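Drellix dish-rack set: house rules and data card

I keep this file next to the recordings so that whoever picks up the set knows how we ran things. It's plain text on purpose, and yes, it rambles a bit!

What's in it
There are 34 sessions of plate loading, 30 of them cleared for training. The other four live in the "held" folder, and please leave them there (they're fine for testing a file reader, nothing else).

Rules I stick to
Stop button within reach of whoever is running the arm, always. Hands stay off the table while the motors are live, even if a plate is about to slide and it kills you to watch. Speed cap stays at the Galolgate setting. If you change it, write it in the log before you start, because I've tried guessing afterward and it's miserable.

Failed tries get kept and labeled "miss". Don't trim the pauses either! Kernivau's old guide said to cut them, and I think that was a mistake.

Labels
Each plate gets one of three tags: racked, table or held. A plate only counts as racked when it's standing in a slot of the wire holder. Leaning on the rim is "table" for now (I know, I know, open issue 74).

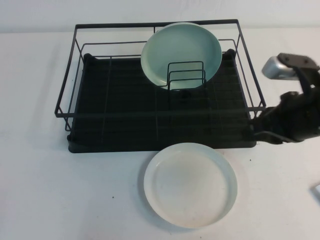

Mollel wrote back on the rack rule that a plate shouldn't be tagged until the gripper has let go and moved clear, and that the log should give the time of release too. I like the first half and I'm adding it to the next version. The release time needs a change to the logger, so it stays on the list until November.

Known gaps
One rack, one table, no bowls or cups. Pull requests welcome, just keep the tag names as they are.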